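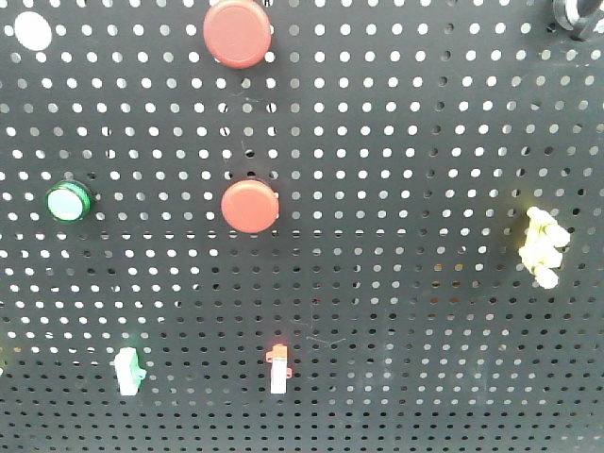

One of last term's group asked why we bother re-seating the buttons every time the cell gets moved, if the lamp test passes anyway. Lamp test only tells you the lamp has power. Says nothing about the contact block behind it.

Handout 4, Dreteo cell, button board

Setup order, do not skip around:
Air off. Main off. Tag on the Jetard cabinet, your own tag.
Board goes on the stand, lock both side clamps.
Red caps first, then green. Push each one all the way in and let it come back by itself. Sticky = pull it, clean the collar, try again. No oil!!
Small white parts, tug lightly. Should not rock.
Then power, then lamp test, then teh arm at 47 percent. Not 100 until I have signed your sheet.

Teach points
Home height is 760 mm from the base plate, measure it, dont trust the screen. The Malik program still has the old offset from before we moved over from Drandelberg in March. Use the copy on the bench laptop.
Approach each cap straight down. Coming in at a slant scrapes the rim and you will be replacing it.

If a press doesn't register: check the plug, then the block, then the input page. In that order. Program last.

Log sheet due before you leave. Write the fault even if you fixed it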